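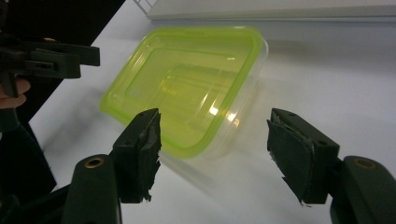
Food storage container, clear plastic with green rim.

Participants wanted: household container sorting and stacking study

Flundura is recruiting adults for a study of how people sort, nest and put away plastic food containers. The work is done at a table and consists of matching lids to bases, stacking by size and packing a shelf. No cooking is involved.

Sessions run in January at our Brostard site, starting at 9.30 am or 2 pm. Each participant attends 3 sessions of 80 minutes.

Requirements:
Aged 18 or over
Able to stand or sit at a table for the full session
Full use of both hands
No known allergy to plastics or washing-up liquid

Payment is £297 on completion of all three sessions. Travel costs are not refunded. Those who took part in the earlier Jasex lid study may not apply.

To apply, write to Tiina Vuorinen, Flundura, quoting reference 3241. State your preferred start time and which hand you write with. Questions on consent and data storage go to Maarja Jaunzems at the same office.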